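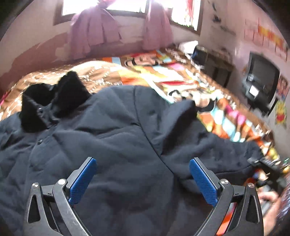 Une doudoune bleu marine étalée sur une couverture en patchwork.

Hockey : à Edet, Osuno retourne un match que tout le monde croyait plié

Menés 4-1 à la fin du deuxième tiers, les joueurs d'Osuno ont arraché la victoire 6-5 en prolongation contre Flendia. Quelle soirée, mes amis !

Il faut avoir passé une fois dans sa vie trois heures dans la patinoire d'Edet, les pieds gelés et la voix cassée, pour comprendre ce que représente ce derby. La salle contient 1791 places et il n'en restait pas une seule. Les supporters de Flendia, venus en nombre, chantaient déjà à l'échauffement, et leur équipe leur a vite donné raison : deux buts en six minutes, un troisième en supériorité numérique, puis un quatrième sur un contre limpide. Entre-temps, Osuno n'avait trouvé la faille qu'une fois, sur un lancer dévié devant le filet.

Et puis le troisième tiers a commencé. Osaze Balogun, qui disputait son 108e match sous le maillot d'Osuno, a récupéré le palet derrière sa propre cage, traversé toute la glace (toute !) et glissé un revers entre les jambières du gardien. Deux minutes plus tard, il servait son ailier au second poteau. 4-3. Le banc debout, les tambours dans le virage, et Flendia qui ne sortait plus de sa zone. L'égalisation est venue d'un tir de la ligne bleue, le 5-4 d'une mêlée assez confuse que les arbitres ont revue longuement avant de valider.

Flendia a quand même trouvé les ressources pour revenir à 5-5, gardien sorti, à onze secondes de la sirène. On respirait à peine.

En prolongation, c'est encore Balogun qui a conclu, d'un lancer du poignet sous la barre. « Je n'ai même pas vu le palet entrer, j'ai entendu le public », racontait-il dans le couloir des vestiaires, le casque encore sur la tête.

Morenike Babalola, l'entraîneuse d'Osuno, préférait parler de son troisième bloc, celui qui a usé la défense adverse pendant presque 100 secondes sans changement juste avant le 4-4. « Ces présences-là ne figurent sur aucune feuille de match, et je les repasserai à la vidéo. »

Le prochain déplacement emmènera Osuno à Firero, où le club n'a plus gagné depuis février.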